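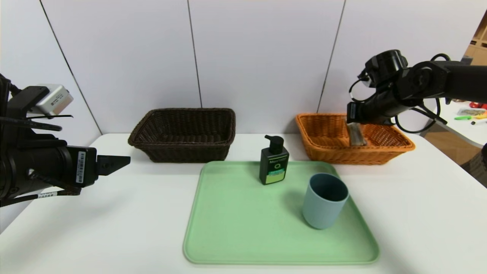

Water voles to return to the Vavstead as river banks are restored

1 April 2021

Water voles are to be released on the River Vavstead in June, the Renska Wildlife Trust has announced. It will be the first time the species has been present on the river since mink spread through the lower valley.

A total of 493 captive-bred animals will be released along a stretch of river between Chauke Bridge and the water meadows at Wirkus. The release will take place over two weeks, with the younger animals going out in sibling groups and the adults in pairs.

The water voles are being reared at the trust's breeding unit. Each one will be given a health check by a veterinary surgeon before it leaves, including a check of the teeth, coat and body weight and a test for leptospirosis. Any animal that is underweight or shows signs of illness will be kept back and treated.

Water voles have suffered one of the steepest declines of any British mammal. They need slow-moving water, soft banks to burrow into and plenty of plant cover, and much of this has been lost to drainage and overgrazing. American mink are small enough to follow them into their burrows, and a single breeding female can clear a colony in one season.

Work to prepare the Vavstead has been under way for four years. The trust and local landowners have put up 3000 metres of stock fencing, set back from the water so that cattle no longer trample the banks. Drinking bays have been left at seven points. Behind the fence, reed sweet-grass, sedges and purple loosestrife have grown back without much help, although 400 plug plants were added near Chauke Bridge where the bank had been worn down to bare clay.

Mink monitoring rafts have been in place along the main river and its two side streams throughout this period. No mink tracks have been recorded on the rafts for the past 18 months. The rafts will stay in the water after the release and will be checked every fortnight.

The trust will use a "soft release" method. Each group of water voles will be placed in a pen on the bank, with straw bedding, chopped apple and carrot. After a few days a baffle board with a small hole will be fitted to the pen — large enough for a vole to pass through, but too small for most predators. The animals can then come and go until they have dug burrows of their own. Pens will be removed once the food inside is no longer being taken.

Surveys will be carried out in early autumn and again next spring. Surveyors will look for burrows, feeding remains and latrines, the small piles of droppings that water voles use to mark their territory. High winter losses are normal in this species and the trust expects numbers to fall before the first full breeding season.

The riverside path between Chauke Bridge and Wirkus will remain open. Visitors are asked to:

Keep dogs on a lead and out of the water between the marked posts
Leave the pens and rafts alone, even if they look damaged
Stay on the path side of the stock fence
Report any sighting of mink to the trust, with the place and time

Anglers holding a season ticket for the Wirkus beat will be sent a letter before the release with details of which pegs are affected. Four pegs will be closed while the pens are in place.

Notes for editors

The Renska Wildlife Trust looks after wetland, heath and woodland reserves and has 400 hectares of land in its care.

The water vole (Arvicola amphibius) is protected under the Wildlife and Countryside Act 1981. It is often mistaken for the brown rat, but has a blunter nose, small ears hidden in the fur and a shorter, furry tail.

Release sites will not be given out in advance. Requests for filming and interviews should be made to the trust's press office by the end of May.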